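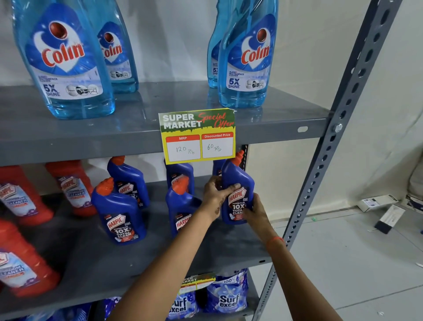
Home | Stories | Archive | About | Submit

The Two-Hand Rule
By Yolanda Sepúlveda
June
4 min read

Songül Uysal had written the rule herself, and she loved it more than any of the other sixteen. Rule 17: a full bottle is moved with two hands, one at the shoulder, one low down at the side, and the label faces the aisle before either hand lets go.

"Why two?" asked Cosmin on his first morning at Lusow. "I could do it with one."

"So could I! But Dudside has to learn it from us, and Dudside has never dropped a bottle of toilet cleaner on its own foot."

Dudside was the shelf robot, parked at the end of the training room with its arms folded in. It would stock bathroom cleaners in real shops by winter, if the standard held up, and Songül was quite sure it would. She had 600 recordings of people doing the job properly and wanted more.

Cosmin took hold of a blue Harpic and lifted it. Glass cleaner on the shelf above, detergent packets below, exactly as in the shop plan.

"Lovely. Now wait."

"For what?"

"Rule 9. Look before you place. Count two in your head."

He counted. It felt silly, then it felt rather good, like the pause before a dive. He set the bottle down and turned it until the red and white shield looked straight out at him.

"Oh, that's beautiful," said Songül, and meant it. She was already scribbling. "You moved the one behind it first. Did you know you did that?"

"It was in the way."

"That isn't in the rules!" She flipped back through the pages, delighted. "Four drafts, and Ramiro signed off every one, and we never said what to do about the bottle behind. Do it again. Slower."

He did it again, slower. By lunchtime there was a Rule 18 in green pen, with an arrow and two crossings out, and at half past one Dudside unfolded its arms and reached for the shelf.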